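Hostby cell, two-arm packet sorting: setup and upkeep notes

README, last touched February. Keisha Bellamy started it, Dwayne Ridgeway keeps it going. Fix what's wrong.
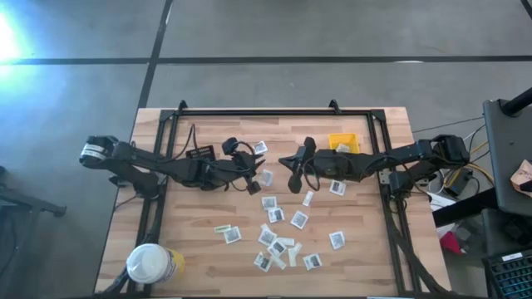

Read this before powering anything. The cell is two arms on a shared frame, packets go in the bin. Episodes so far: 112, of which 107 are usable. The rest are in the folder called rejects, don't train on them.

Start up

Left arm first, then right. Wait for both to home. If the right one stops short, power it off at the desk and try again, max 3 goes, then get Dwayne.
Check both wrist cameras are live. They get listed in a random order after a reboot so wave a hand under each one and see which window moves.
Start the Prillero logger. It will complain about free space under 1000 MB and then carry on recording nothing, so do clear the disk.

Resetting the packets

Tip the bin out over the middle of the table, inside the frame. Spread by hand. A few overlapping is fine and wanted, a heap isn't. Squares and strips both stay in the mix.
Keep them off the rails, neither arm reaches there properly.
Swap out any packet with a torn corner. Spares from Funmilayo.

Frame and table

Bolts through the tabletop work loose. Nip them up every morning, hand tight plus a quarter turn. Refugio overdid it once and split the wood round a hole, so no long spanner please.
If the frame has shifted at all, redo the calibration. Yes all of it. Takes till lunch.

Cables

Wrist cables need a loose loop, enough for full wrist travel both ways. Too short and the plug works out of the camera half way through a run. Too long and the other arm catches it.
Don't tape cables to the forearm. Tape leaves gum on the joint cover.
Floor run between the right arm and the desk: step over, not on.

Fingers

Look at the tips weekly. Paper dust builds up and grip goes off, wipe with a dry cloth. Solvent makes them slippy.
Fingers come from the Prandside print job, file is in the parts folder. Old version is 1 mm narrower and wont pick strips. Check which you've got before fitting.
After changing a finger, close the gripper slowly by hand command and re-zero it.

Known faults

Left elbow buzzes when held out straight. Harmless so far.
Low afternoon sun washes out part of the view. Blind down from 3 pm.
Arms can touch in the middle if both go for the same packet. Software stop is set but it is late to react, keep a hand near the switch.
Timestamps drift beteween the two cameras on long runs. Panagiotis has a script, ask him, it isn't in the repo yet.

Spares

Motors and camera leads on the Fernandes shelf. Write down what you take.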